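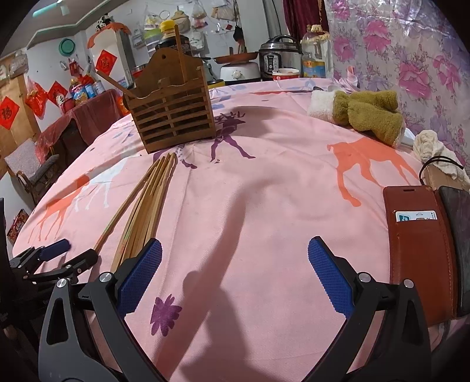 **Moving from packing by hand to recording demos for the robot line. What changes for my crew?**

I supervise a packing crew at Kisside. We put together kitchen sets, mostly chopsticks, holders and small utensils. Management is bringing in two arms from Potell in March, and until then part of the crew is being trained to record the tasks with hand-held grippers. A typical task is a bundle of chopsticks lying on a tablecloth next to a slatted wooden holder, and the person has to get them into the holder using only the two blue pads. My people can do that by hand without looking. With the grippers they are slow and their wrists get sore. The target is up to 36 recordings a shift. Is that normal, and does it get easier? Also, what happens to their pay grade? HR has not answered.

Posted by Ilham Saber, 11/29/21

**Answer 1 (accepted)**

We did this at Florodton before our line changed over. Wrists were our main complaint too. What helped:

- Swap people every 5 recordings at first
- Lower the table a little
- Mix thin items with easier ones

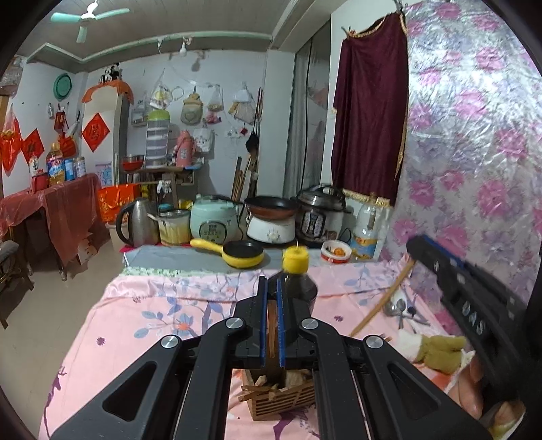 Bottles are a good break from chopsticks, as the pads close on something wide and you don't have to be so exact. Our site collected 313 recordings before anyone stopped complaining, so give it time.

On pay, get it in writing now. Ours stayed on the packer grade for months while doing what was plainly a different job. Two of them were later made line technicians and the rest went back to packing odd sizes that the arms couldn't handle. Ask which of your people will be trained to clear faults once the arms are in.

Tetteh Opoku

**Answer 2**

36 is too many for new people. Ask who set the number and if they have tried it themselves.

Rosalba Villa

**Answer 3**

Not sure about the grippers, we only have a palletizer at Soliman. Same thing with HR though. I waited all winter.

Taha Lamrani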